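About Zulier

Home
What we do
About
Careers
Contact

Zulier records people doing ordinary manual work and turns the recordings into training data for robot manipulation. We also teach robots directly, by moving the arm by hand or by driving it from a remote station. Our customers are robot builders and research labs that have hardware and a learning method but lack demonstrations.

The company has two sites. Dredwood is the larger one and holds the remote-control stations, the repair bench and the data storage. Aguiar is a smaller office that handles home recording: training the people who do it, shipping kits out and checking what comes back.

Three ways of showing a task

Most of our projects use one of three methods. The choice is made at the quoting stage and depends on the task, the robot and how much variety the customer wants in the surroundings.

Hand guiding. The operator takes hold of the robot arm and moves it through the task while the joint positions are recorded. It works well for short, repeated motions such as opening a drawer or placing a part in a fixture. The operator's own hands and body are often in the way of the robot's cameras, so for tasks learned from video we usually play the motion back and record a second pass.

Remote control. The operator sits at a station and drives the arm with a matched pair of handles. What is recorded is what the robot saw and did, with no conversion afterwards. It is slower than working by hand. A new operator needs practice before the recordings are fit for use, and we do not bill for that period.

Hand-held gripper. The operator carries a gripper fitted with a camera and does the task with it directly. No robot is present. The path of the gripper is worked out afterwards from the video and matched to the customer's arm. Because the kit fits in a small case, it can be used in kitchens, laundries, bedrooms and workshops where installing an arm would be impractical.

Home recording

Home recording now makes up the largest share of our work. We have 52 trained operators who record in their own homes or in homes where the occupants have agreed to it. Household tasks include folding and sorting clothes, making beds, clearing tables, loading racks and putting small items back on shelves.

Rooms are not tidied or dressed to our specification. A robot trained only on one bed with a plain sheet will do poorly with a different bed, a patterned cover or a heap of mixed clothing, and customers ask us for that variation. The task sheet sets the starting condition in broad terms and leaves the rest to the home.
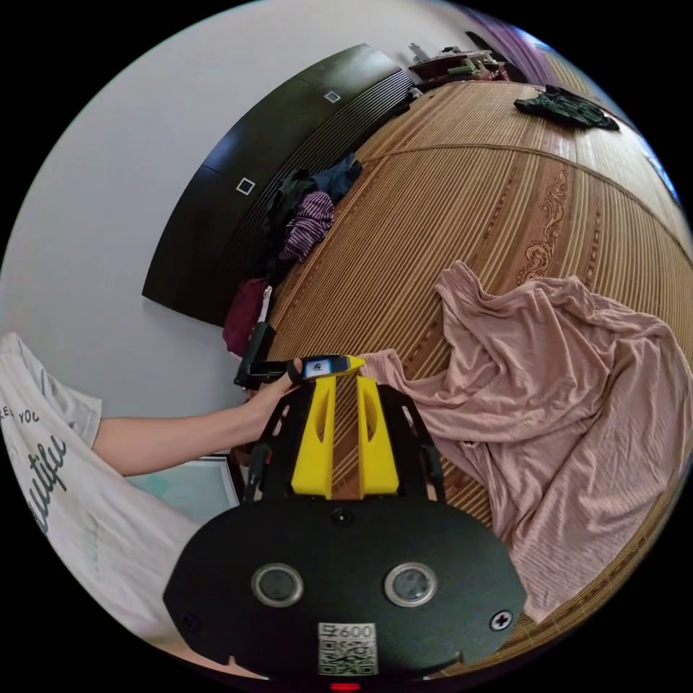 Each task sheet gives a start state, an end state and a list of faults that void the recording. For cloth handling the usual faults are closing the fingers on nothing, finishing the fold with the free hand, and turning so quickly that tracking is lost. Operators mark a bad attempt themselves and start again. They are paid by the hour, so a discarded attempt costs them nothing.

Checking and delivery

Every recording passes through Trater, our in-house review software. Trater checks timing, image sharpness and the recovered gripper path, and flags any section where the path jumps. A reviewer then watches the recording at normal speed and confirms that the task was completed as written. Last year 86 per cent of submitted recordings passed on first review. The remainder were trimmed, re-recorded or deleted.

Faces, mail, screens and family photographs are blurred before delivery if the customer's contract or the occupant's consent form calls for it. Occupants may withdraw a recording at any time up to the delivery date.

Data is supplied in the customer's preferred format, along with calibration files and a plain-language log of known defects. We keep a copy for 11 months unless asked to remove it sooner.

Current capacity

Dredwood runs two shifts on weekdays and is closed on Sunday. Between the two sites we deliver nearly 260 hours of reviewed demonstrations a month. Small trial orders are accepted and are quoted separately from ongoing work.

Working with us

Enquiries about a new project should include the robot model, the type of gripper, a short description of the task and any limits on where recording may take place. A sample of existing data is helpful but not required. Operator positions are listed on the Careers page when open. No background in robotics is needed, and the paid training is held at Aguiar.

Contact | Privacy | Consent forms | Careers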